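**Tilus open day: follow-up meeting**

Kitchen room, Presutov site, 4.15 pm (called for 4.00)

Present: Noemi Farina (chair), King-fai Man (minutes), the two demonstrators, Sastry by phone until the phone gave up
Apologies: Leta, who are moving offices and can't find their chairs

**1. Minutes of the last meeting**

Agreed, apart from the line saying the open day "will run itself". Noemi asked that it be struck out. I asked that it be left in. Struck out.

**2. How Saturday went**

More than 40 people came through, most of them in the first hour, when the only thing ready was the tea. Noemi said the turnout was good for a wet Saturday and a building with no sign. The sign is under item 6, where it has been since January.

The demonstrators thought the kitchen was the right room. Last year's session used coloured blocks on a bare bench, and visitors stood at the back being polite. Put a tablecloth down and some washing-up things on it and everybody has an opinion. One man explained to us at length how a scrubber ought to be held. He was then given a gripper and went rather quiet.

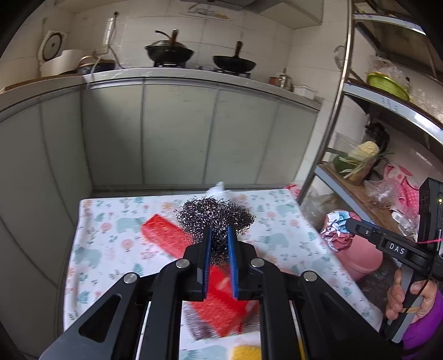 Hand-held grippers at the kitchen table: steel wool in the blue pads, red scrubbing brush on the cloth behind.

Steel wool was voted the best object of the day. It squashes, it springs back and it catches on things, and people could feel through the handle why picking one up is harder work for a robot than it looks on television. The brush was thought too easy. The sponge had no supporters and no enemies.

Sastry asked whether visitors had understood that there was no robot in the room. The demonstrators said most had by the end. The talk now starts with it: a person holds the gripper and does the job, the gripper records how it was done, and a robot may one day learn from the recording. Two families still asked when the robot was coming out. Noemi had told one of them "later", and has been spoken to.

Action: King-fai to put the sentence about there being no robot on the poster, in large type, at the top.

**3. The packaging table**

This was Noemi's idea, and she would like it noted. The washing-up things were swapped for bags, foil, wrappers and a foam fruit net, and visitors were invited to tidy up. She had expected the children to enjoy it and the adults to drift off. The adults stayed and competed.

The difficulty was the net. Flat on a cloth it gives the fingers very little to get hold of, and the trick is to come in low from the side and pinch a fold. The demonstrators make this look like nothing. Visitors tended to come straight down from above, like herons, and take hold of the tablecloth.

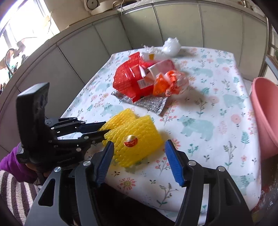 Noemi proposed that next time the tidying be done in pairs, one gripper each, with people agreeing beforehand who goes first. I said that no pair of visitors had so far agreed on anything. Carried, with my remark noted at my own request.

It was also asked whether we could have a plain cloth. The animals are popular with small children and a distraction to everyone else, me included. The demonstrators prefer a busy pattern, as real tables have them. No change.

**4. Recordings**

We now hold 952 recordings from the open days together. Sastry wanted to know how many were any use. The demonstrators said "a fair number" and were asked to come back with something that could be written down.

The herons are to be kept in a folder of their own. Sastry said failed attempts are worth having. Noemi said that in that case we are rich.

Action: demonstrators to sort Saturday's files before the next meeting.

**5. Money**

The day cost 1490, against a budget nobody could lay hands on. The largest item was printing: 4000 leaflets, ordered by me, at what I still say was a very good price per leaflet. Most of them are under the stairs. Anyone going anywhere is asked to take a box.

**6. The sign**

Carried over.

**7. Any other business**

Leta would like to send a few of their people for a private demonstration once they have unpacked. Agreed. They are to be given the net first.

The phone came back at this point and Sastry asked whether the meeting had started. Closed at 5.20 pm.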